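Veronica Manole keeps the fault log for Vlad, and she would like it known that the log used to be short.

"One page," she says. "Then October."

Vlad is the picking program at Wavent, a small automation shop in Oltomthorpe, and in October it learned to drop things. It would reach for an item, close its fingers, report a good grip and lift nothing. Sometimes it lifted the item, reported a good grip and let go halfway to the bin. The reports were excellent throughout.

"425 attempts, 107 drops," Manole says. "And according to the software, a perfect month. I've worked with people like that."

The trouble came down to what the system took as proof. Closing force was read from motor current, and a worn cable was feeding it a number that never changed. Vlad believed it was holding something at all times, including when parked for the night.

Clear plastic made things worse. The depth camera tends to look straight through a thin wall and measure the table behind it, so the fingers came down on the rim. "It cracked 2 trays before lunch," she says. "I had to go out and buy more, and the man in the store asked if I was having a party."

The cable was replaced in an afternoon. Rebuilding the grip check took 57 days. It now compares finger position with force and stops if the two disagree, and the team is collecting fresh grasps by hand, on fabric and see-through containers above all.

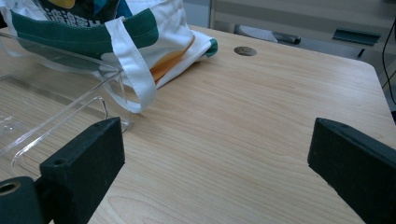
Gaurav Mittal thinks the new check is too nervous, and told her so twice while we were talking. A machine that stops every time a bag wrinkles, he said, is going to get switched off by whoever has to restart it, and then there is no check at all.

Manole wrote that down. "He's right about the bags," she says. "He can come in and do the restarts."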